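How to clean and refold a black fabric bag or strappy thing without wrecking it

Quick one. Got asked about this after the packing post so here's how I do it. Works for backpacks, slings, hip packs, anything black and floppy with straps and webbing. Mine are mostly Skatside and one old Endico that refuses to die.

What you need

A bed or big table. Lint roller. Soft brush, an old toothbrush is fine. Bowl of cool water, 500 ml, with a drop of dish soap. Two cloths. A light colored sheet or blanket under everything, or a patterned one, so you can see the black edges against it. Black on a dark blanket is misery.

Step 1. Empty it

All of it. Every pocket. Turn it over and shake. Crumbs live in the corners, run a finger down the seams. Receipts, gum, that one screw.

Step 2. Find the straps first

Don't start with the big panel. Black fabric goes shapeless the second you put it down and you'll lose ten minutes working out which way is up. Grab a strap end, pinch it between thumb and fingers, lift. The rest hangs down and you can see where things join. Look for webbing too, the ribbed stuff, it usually sits near an edge and gives you a landmark.

Twisted strap? Fix it now. Follow it from the end back to the seam with your other hand.

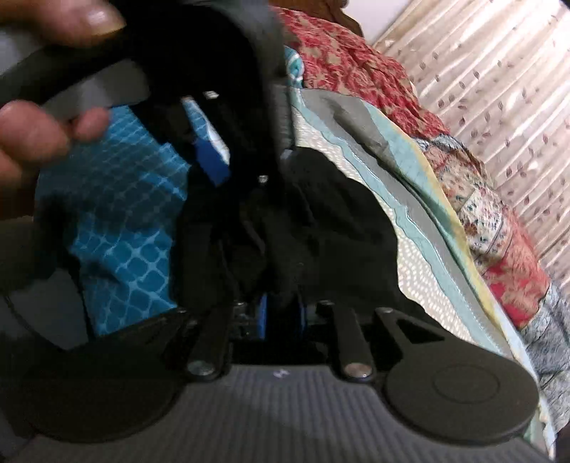 Step 3. Lint and spots

Roller over the flat parts, short strokes, one direction. Small pale marks show up badly on black so tilt it toward a window. Some are lint and come right off. If one stays put, brush it dry first, then damp cloth, then a bit of soapy water. Dab, dont scrub. Scrubbing leaves a shiny patch and that never goes away.

No bleach. No hot water. Check the care tag if it still has one.

Step 4. Webbing

Ribbed webbing holds dust in the grooves. Toothbrush, along the ribs and then across. Wipe. Done in a minute.

Step 5. Dry

Hang it by the strongest loop. Out of the sun, black fades quick in July. Overnight if you used water. Never fold it damp, the smell is awful and it takes two more washes to get rid of.

Step 6. Fold

Big panel flat, smooth from the middle out. Hem straight-ish, no need to be fussy. Fold sides in, straps inside on top, then roll from the bottom. Tuck the last strap end under the roll so it stays shut. Goes in a drawer or a shelf bin. I use the Cheema ones, the small size.

If it won't roll tight you left something in a pocket. Go back to step 1.

How often

Every couple of months for me, more if it goes on the floor of the bus. Waterproof coated stuff is a diffrent job, see the Nirnater page for that one.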